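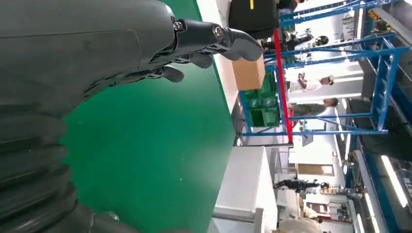
Progress report to the Stavora fund
Storage hall renewal, Zallstead site
Monday, May 3, 2021

Dear colleagues,

With this report we inform you how the second part of your grant was used at Pramuvis. The work in the storage hall is going well, and only one point is behind the plan.

Floor. The old concrete was ground down and covered with green epoxy. The total area is 548 square meters. The contractor, Yatsenko, came back once to repair the surface near the loading door, where the first layer had bubbles. We did not pay extra for this repair.

Racks. The blue metal racks are now standing and fixed to the floor. We ordered 16 units and all of them were delivered. Two had bent braces and were exchanged by the supplier. Cardboard boxes and green plastic crates are both kept on the racks, and the crates carry white labels on the side. We chose crates that can be stacked, because the old wooden boxes took too much place in the aisles.

Inventory. Our list has 3684 items. Small parts are entered completely. The larger equipment is entered only by name, and the weights are still missing. Without the weights we cannot decide what may stay on the upper shelves – this is the point where we are late. We borrowed a floor scale from the Zallstead workshop and expect to finish before the end of May.

Costs. We are inside the budget for the floor and the racks. The labels were more expensive than planned, as the first type did not stick well to the plastic. We ask for your permission to cover the difference from the transport line, which was not fully used.

Next steps are the weighing, the marking of the aisles with paint, and a short written rule for returning crates. The draft of this rule will be sent to you together with the invoices.

With kind regards,
Pramuvis, storage and supplies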